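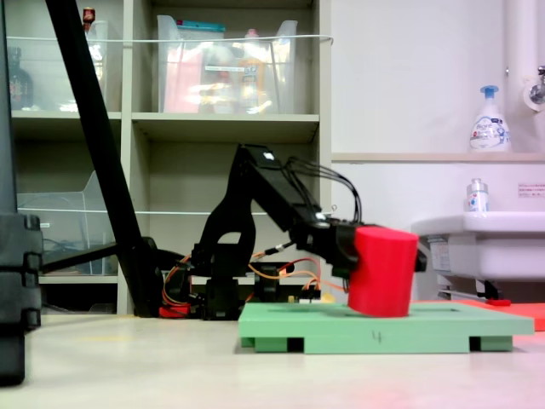

Platmont Community Boards > Food and Kitchen > Sourdough keeps going flat after I moved

crustylou
Hi all, long time reader, hardly ever post. I moved from Komlow up to Platmont in September and my bread has been terrible ever since. Same starter, same flour, same beat up Dutch oven, same recipe I've made for years. Back in Komlow I got nice tall loaves with a decent ear on them. Up here everything spreads out like a pancake the second I turn it out of the basket. The crumb is tight at the bottom with big tunnels under the crust, and the whole thing tastes more sour than I like.

I do a bulk rise on the counter overnight, shape in the morning, then it goes in the fridge until I get home from work. My husband says it's still good toast. It is good toast. I don't want toast!

Is it the altitude? The water? Am I cursed?

millrace
Sounds overproofed to me. Tight at the bottom, tunnels on top and extra sour, though... how warm is your new kitchen? Overnight on the counter is fine in a drafty old house and way too long in a warm apartment.

crustylou
Oh. It's a lot warmer. The old place had one radiator and it hated us. This one has heat in the floor, and I never touch the thermostat because I'm a little afraid of it.

ovenmitt39
Well there you go. Heated floors are lovely for feet and awful for overnight dough. Move it to the garage or start it earlier and put it in the fridge before bed.

bigbatchbetty
I'm going to disagree with everybody, sorry. Tunnels under the crust say UNDERproofed to me, and I've made plenty of both kinds. People on here yell overproofed at every flat loaf. If the starter got knocked around in the move it could be weak and just making acid. I'd feed it twice a day for a week before I changed a single other thing.

millrace
Underproofed after a whole night on a heated floor? Come on.

bigbatchbetty
If the starter's half asleep, yes! A sluggish starter can sit there all night and get sour and never really lift anything. Lou, when you feed it, how long until it doubles?

crustylou
Um. I don't know? I feed it when I remember and it lives in the fridge the rest of the time. It bubbles. I've never timed it.

bigbatchbetty
Put a rubber band on the jar tonight and go see what it does.

pantrymoth
Has anyone asked about the water yet? When we moved here from Prevport I had the same kind of trouble and started leaving a pitcher of tap water out overnight before baking. Bread got better. Could've been the water, could've been that I was finally paying attention to the dough, I wouldn't swear to it in court. But a pitcher of water is free.

ovenmitt39
Depends what they treat it with, some of that stuff doesn't leave the water no matter how long it sits. A cheap carbon filter would be a better test. I use plain tap water straight from the faucet and my bread is fine, for what it's worth.

pantrymoth
Your bread is always fine, we've all seen the photos, stop bragging :)

crustylou
OK, rubber band report. Fed it at 7 this morning, equal weights flour and water, and by early afternoon it had barely gone up a third. By dinner it was maybe halfway to double and then it just sort of quit. It smells like nail polish remover, which I assumed was normal??

bigbatchbetty
That's a hungry starter. I am trying very hard not to say I told you so. Throw most of it out, keep a spoonful, feed it way more than you think it needs, and do that morning and night. Use a bit of whole wheat or rye if you've got it, mine goes nuts for rye.

millrace
Fine, I'll give you the starter. I still say the kitchen's too warm for an overnight bulk, and once that starter is healthy she's going to hit the other problem right away.

bigbatchbetty
That I can live with.

doughnutdan
Jumping in with a flour question. Is anybody else using the Farah bread flour they switched to at the co-op? I feel like it takes less water than what they used to carry. My dough was soup until I cut the water back by 43 grams. If Lou is shopping somewhere new she might think it's the same flour when it's a different batch altogether.

crustylou
Mine's from the last bag I carried up from Komlow, so I can't blame Farah yet. There's 2 loaves' worth left in it and then I guess I join you.

doughnutdan
Hold some water back on your first try, that's all I'd say. You can always add it. Getting it out again is another story.

ovenmitt39
Or add more flour, like our grandmothers did, and quit worrying.

crustylou
Update for anybody still reading. Eight days of twice-a-day feedings with a scoop of rye, and the jar now doubles before lunch and smells like yogurt. I mixed in the afternoon this time, kept an eye on it, and put it in the fridge before bed. It stood up! Not as tall as my Komlow ones and the ear is kind of pathetic, but it's a loaf. Husband is asking where his toast went.

millrace
Nice! How long did the bulk end up taking?

crustylou
Five hours, start to finish. Used to be ten at the old place.

millrace
Warm kitchen.

bigbatchbetty
Awake starter.

pantrymoth
Did you leave the water out?

crustylou
...I did also leave the water out. Sorry. Next bake I'll use it straight from the tap and let you all know.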